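Cosier counter arm: review after a season of apartment turnovers

By Marjan Ghaffari
Posted 05/07/2026

I supervise housekeeping for Hidora, which rents furnished apartments by the week. We have been using the Cosier arm on kitchen counters since November. We lease two of them at $1,569 a month for the pair, and there was a one-time setup charge of $3,000. This review covers the arm, the software that comes with it, and how it has gone with the crew.

The job is the counter reset. Guests use everything and put it back wherever they like, so after checkout someone has to move the boards, canisters, tea box and utensils back to their places and wipe underneath. A longtime tenant's kitchen is the hardest version, with everything they own out on the marble and very little room between things.

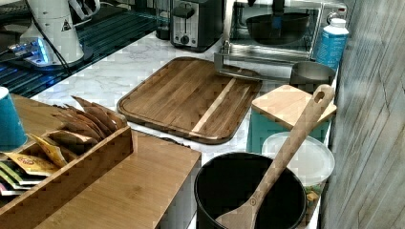 Setup takes a housekeeper 12 minutes with practice. You roll the base up to the counter, lock the wheels, and choose the layout for that apartment on the tablet. The arm moves to a start position and waits for you to press Go. It won't start by itself, and I would not have leased it if it did.

Gripping is good on boxes, jars and cans. It is fair on bottles. Large cutting boards are the weak point. The fingers need an edge to get under, and a heavy board flat on stone doesn't give them much of one. Our crew now slides the board out over the edge of the counter an inch or so before starting. That works, but it is a step we were not told about in the sales demo.

The arm is slow. A person who knows the apartment is faster on any single counter. The gain comes from the person being in the bathroom or stripping the beds during that time. In small studios there is no gain at all, and we stopped sending it to those. 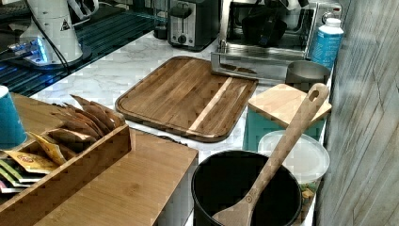
Did anyone lose hours over it?

Hours have stayed the same for all the people who were on the crew in November, and I asked for that in writing before we signed. What changed is what the hours are spent on. There is less standing at counters and more linen, more inspection, and a new task of checking the arm's work. Two people have told me they preferred the old split. One liked kitchens and now does fewer of them. The linen work is also harder on the back, and we should have planned for that before the arms came. We now rotate daily.

The arms have done 482 resets so far. The log records each one with a start time, an end time, and every item it gave up on. At first the office upstairs wanted to read the log as a measure of the housekeepers, with the name of whoever pressed Go next to each line. The crew objected and so did I. The names are now off the log. If you are buying one, settle this before it arrives. The name field is on by default and the menu for turning it off is hard to find.
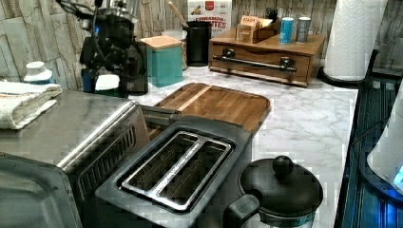
The layout editor is decent. You drag items around a plan of the counter and save it. Stacked items confuse it, such as a small tray on top of a larger box, and it will ask you to confirm each one by tapping the tablet. With a crowded counter that can mean a lot of tapping. Towels and anything else soft should be taken off first. Cords are a nuisance too, and we move those by hand.

Training was a half day from Farahani, the dealer. It was enough for driving the arm but thin on what to do when it stops halfway with something in its grip. The release is under the wrist and takes a firm push. I had everyone practice it ten times with a board, and I would do the same again.

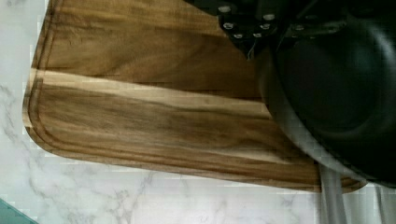 Repairs have been minor. One finger pad wore through and Farahani mailed a new one in four days. Cleaning the gripper at the end of a shift takes a damp cloth and a few minutes, and it has to go on the schedule or it gets skipped.

We also tried the Anata unit for two weeks. It is quicker and lighter to roll, but it has no wait-for-Go setting, and the crew did not want to work in the same kitchen with it.

Good: steady with rigid items, easy to stop, clear log.
Bad: slow, poor with flat boards, log settings, short training.

I would lease it again for one-bedrooms and larger. Our term is up in November and I have asked for a third set of finger pads to be included.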